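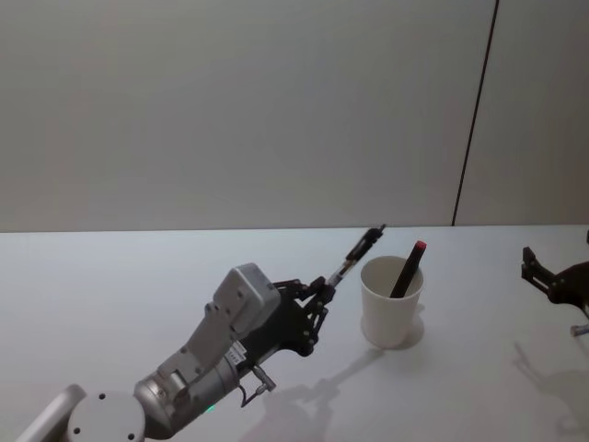
Pindbridge Reading Rooms
Progress report to the Hendura Fund, second period
7th December

You asked for a plain account of whether the homework sessions are working. My answer at this point is that I don't know, and I would be wary of anyone on the project who says they do.

Attendance first. The sign-in sheets show 470 visits across both sites since the last report. That sounds healthy until you look at who made them. Valderrama Street has 28 regulars who come nearly every session, and they account for most of the total. The Pranow site has plenty of names that appear once and never again. Our newsletter called this "strong reach." I would call it a door that people walk through one time.

Grades. The first report promised a link between attendance and school grades. I don't think we can show one. The schools send us grades for children whose parents signed the release, and those parents tend to be the ones already checking homework at home. Any gain we see in that group may have been coming anyway. I have left the chart out of this report for that reason. The raw table is available if you want it.

Tutors. We planned for six paid tutors and have four. Two of the original group left for full-time jobs, and the replacements we interviewed wanted more hours than the grant covers. Tutor pay is therefore under budget, but please don't read that as a saving. It means larger groups, and the older kids have complained about waiting for help with algebra.

Supplies and rent are on budget. Snacks are over, as they were last time.

The reading software is the item I like least. The license was bought before I took over, and the usage logs mostly record children logging in and leaving it open. I would let it lapse in February and put the money toward tutor hours – the vendor disagrees, as you would expect.

Still to do before the next report:
Call the families who came once to Pranow and ask why they stopped.
Move the Pranow start time half an hour later, to match the bus.
Get a decision from you on the software money.

The signed expense sheets are attached.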